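생활 속의 포장과 보존 4주차 강의 노트
통조림은 어떻게 오래가는가

지난 시간에는 말리기와 절이기, 그러니까 물을 빼앗아서 음식을 지키는 방법을 이야기했지요. 질문이 꽤 많이 나와서 진도가 조금 밀렸습니다만, 저는 그런 밀림은 반갑습니다. 이번 주는 방향을 바꾸어서, 물은 그대로 두고 바깥과의 통로를 막아 버리는 방법을 보겠습니다. 밀봉과 가열, 곧 통조림과 병조림입니다.

노트가 길어졌는데 시험 때문에 외우실 것은 많지 않습니다. 차 한 잔 옆에 두고 천천히 읽어 오시면 됩니다. 2절의 산도 이야기만큼은 꼭 읽고 오세요. 수업에서 그 부분을 바로 토론으로 시작하려고 합니다.

1. 병에서 캔으로

밀봉한 용기를 끓는 물에 넣어 음식을 보존하는 방법은 19세기 초 프랑스에서 널리 알려졌습니다. 처음에는 유리병에 코르크 마개를 썼고, 얼마 지나지 않아 영국에서 주석을 입힌 철판 용기가 나왔습니다. 재미있는 것은 이때 사람들이 음식이 왜 상하는지를 제대로 몰랐다는 점입니다. 미생물이 원인이라는 설명은 수십 년 뒤에야 자리를 잡습니다. 원리를 모르면서도 손으로 먼저 익힌 기술인 셈인데, 우리가 첫 주에 본 김치나 젓갈도 비슷한 길을 걸어왔지요.

초기의 캔은 뚜껑을 납땜해서 막았습니다. 속도도 느리고 납이 음식에 섞일 걱정도 있었습니다. 지금은 몸통과 뚜껑의 가장자리를 서로 말아 넣고 눌러 붙이는 이중 권체 방식을 씁니다. 집에 있는 캔의 테두리를 손가락으로 한 바퀴 만져 보시면 도톰한 턱이 느껴질 텐데, 그 안에 얇은 금속이 여러 겹 접혀 있습니다. 겹 사이의 빈틈은 밀봉재가 메워 줍니다.

2. 산도와 온도

가열 온도를 정할 때 가장 먼저 보는 것이 산도입니다. 기준은 pH 4.6입니다. 이보다 산성이 강한 식품, 이를테면 대부분의 과일이나 식초에 절인 채소는 끓는 물, 그러니까 100도 정도의 열로도 보존이 가능합니다. 산성 환경에서는 보툴리누스균의 포자가 살아 있더라도 자라나지 못하기 때문입니다.

문제는 고기, 생선, 콩, 옥수수 같은 저산성 식품입니다. 포자는 끓는 물에서도 꽤 오래 버팁니다. 그래서 압력을 걸어 물의 끓는점을 올리고, 흔히 121도를 기준 온도로 삼아 처리합니다. 용기가 크거나 내용물이 되직하면 한가운데까지 열이 닿는 데 오래 걸리니 시간도 달라집니다. 국물이 많은 것은 대류로, 되직한 것은 주로 전도로 열이 전해진다는 점을 지난번 죽 끓이기 이야기와 이어서 생각해 보세요.

해마다 누군가 꼭 물어보시는데, 집에서 냄비에 오래 끓이는 것으로 압력 처리를 대신할 수는 없습니다. 시간을 늘려도 온도가 올라가지 않으니까요. 할머니께서 늘 그렇게 하셨다는 말씀도 잘 압니다. 그래도 이 부분은 제가 양보하지 않습니다!

3. 읽을거리에 나오는 사례

읽을거리로 나누어 드린 우르호 케투넨(Urho Kettunen)의 글은 항구 마을 거트포트(Gutport)의 작은 생선 가공장을 다룹니다. 이 가공장은 한 번에 캔 800개를 처리하는 솥을 들여놓았다가 결국 510개만 채우는 쪽으로 돌아섰습니다. 빽빽하게 쌓으니 솥 가운데 쪽의 열이 고르지 않았던 것이지요. 글쓴이가 솥 앞에서 밤을 새운 이야기가 길게 이어지는데, 조금 지루하더라도 건너뛰지 말아 주세요. 온도 기록표를 읽는 법이 그 안에 들어 있습니다.

함께 드린 짧은 글은 클라스텐(Clasten)이라는 과일 병조림 상표의 라벨 변천사입니다. 이쪽은 가볍게 보셔도 됩니다.

4. 뚜껑을 여는 문제

캔이 먼저 나오고 쓸 만한 따개는 한참 뒤에 나왔습니다. 초기의 두꺼운 캔은 끌과 망치로 열라고 적혀 있을 정도였답니다. 이후 돌려 쓰는 따개가 나왔고, 20세기 후반에는 고리를 당겨 여는 뚜껑이 퍼졌습니다.

고리식 뚜껑에는 미리 얕은 홈이 파여 있습니다. 고리를 세우면 지렛대처럼 홈의 한 점을 눌러 먼저 틈을 내고, 그다음에는 당기는 힘으로 홈을 따라 찢어집니다. 홈이 너무 깊으면 운반 중에 터질 수 있고 너무 얕으면 손힘으로 열리지 않으니, 보기보다 까다로운 물건입니다. 손아귀 힘이 약한 분들에게는 여전히 불편하다는 점도 수업에서 같이 이야기해 봅시다.
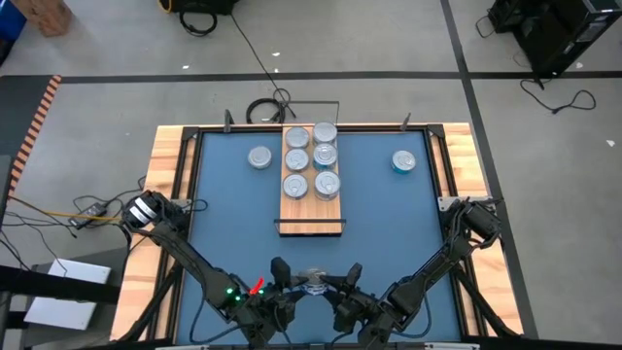
그림 1. 나무판 위에 놓인 은색 뚜껑의 캔. 일부 뚜껑에서 당김 고리가 보인다.

5. 집에서 보관할 때

캔은 서늘하고 건조한 곳에 두세요. 싱크대 아래는 습기 때문에 권하지 않습니다. 옆면이 살짝 눌린 정도라면 대개 괜찮지만, 테두리 턱이 찌그러진 것은 밀봉이 상했을 수 있으니 드시지 마세요. 뚜껑이 부풀었거나 열 때 내용물이 뿜어져 나오는 것은 맛도 보지 말고 버리셔야 합니다. 보툴리누스 독소는 냄새나 맛으로 알아차리기 어렵습니다.

먹고 남은 것은 유리나 플라스틱 그릇에 옮겨 냉장고에 넣으시고요.

다음 시간 준비

집에 있는 통조림이나 병조림을 하나 골라 원재료, 내용량, 보관 방법을 적어 오세요. 저산성인지 고산성인지 짐작해 보고 그 까닭을 두세 줄로 덧붙이시면 됩니다. 틀려도 괜찮습니다. 작년에는 파인애플을 두고 반 전체가 한참 옥신각신했는데 저는 그 시간이 참 좋았습니다. 다음 주 주제는 냉동이고, 얼음 결정 이야기부터 시작합니다.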